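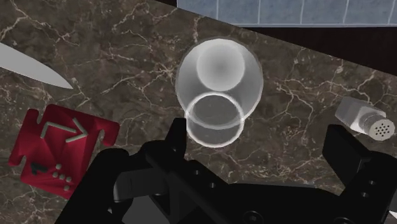
A drinking glass on a veined brown marble benchtop, with pale blue wall tiles behind.

Tirnach House: what exactly are we protecting?

The draft heritage citation for Tirnach House runs to 72 pages and uses the word "intact" on a good many of them. I've read it twice and I'm still not convinced.

Take the verandah. The citation calls it original, yet the council's own building file holds a permit to replace the posts and floor, and the only drawing attached to it shows a plain skillion roof with no brackets at all. Condus, the consultants, mention the permit in a footnote and move on. The front fence gets the same treatment. So does the rear wing, which is credited to the Mondal brothers on the strength of one undated letter that talks about "the job at Tirnach" and could mean the stables.

Parveen Dissanayake, who looked after the local study before this one, graded the house as contributory. Nothing on the site has changed since then, so I'd like to know how it has climbed to individually significant. The new citation doesn't say.

I'm not arguing for a demolition permit. The chimneys and the front rooms are worth keeping, and the garden still follows its early layout along the Trekito Lane side. But an overlay across all 3761 square metres, tennis court included, needs better evidence than this.

Submissions close in July. The draft is at the library desk, and the permit file can be viewed on request if you ask for it by address.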